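Larico Trainingstagebuch im Test: viel Statistik, wenig Komfort beim Eintragen

Ich laufe vier- bis fünfmal die Woche, fahre im Sommer Rad und habe meine Einheiten lange in einer Tabelle geführt. Seit Juli benutze ich Larico, zuerst in der kostenlosen Version, dann mit Abo.

Die Einrichtung ging schnell. Sportarten, Laufschuhe und Räder legt man einmal an und wählt sie später beim Eintragen aus. Meine alte Tabelle ließ sich als CSV einlesen, allerdings wurden 47 Einheiten ohne Pulswerte übernommen, obwohl die Spalte vorhanden war. Beim zweiten Versuch mit umbenannter Spalte hat es geklappt.

Gut gefällt mir die Auswertung der Schuhe. Mein Paar Gunlow hat inzwischen so viele Kilometer, dass ich es nur noch für kurze Runden nehme, und das sehe ich auf einen Blick. Auch der Wochenvergleich ist brauchbar, weil man Radkilometer ausblenden kann. Intervalle muss man dagegen einzeln eintippen. Für 3 x 2 Kilometer mit Trabpause brauche ich länger als früher in der Tabelle. Kopieren lässt sich nur die ganze Einheit.

Die Übertragung von der Uhr läuft über den Zusatzdienst Arnier. Zwei Läufe kamen doppelt an, die musste ich von Hand löschen. Der Support (Amnuay Kamolrat, sehr freundlich) antwortete am nächsten Vormittag und riet mir, den automatischen Abgleich auszuschalten und

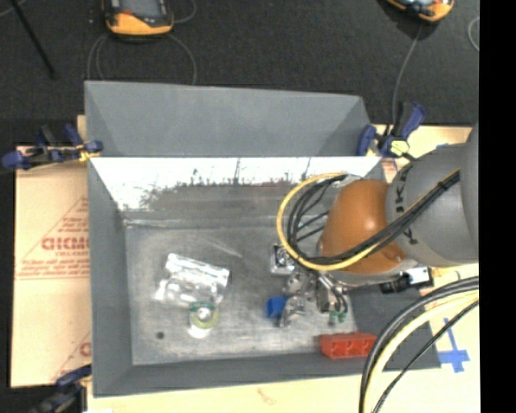

stattdessen nach jeder Einheit selbst abzugleichen. Seitdem ist Ruhe, bequem finde ich das aber nicht.

Vorher hatte ich kurz Grabner ausprobiert. Dort ist die Eingabe einfacher, es fehlen aber Notizen zu einzelnen Strecken, und der Export ist auf ein Jahr begrenzt.

Wer vor allem Umfänge und Material im Auge behalten will, kommt mit Larico gut zurecht. Für viel Bahntraining würde ich erst die kostenlose Version testen. Mein Abo läuft vorerst weiter.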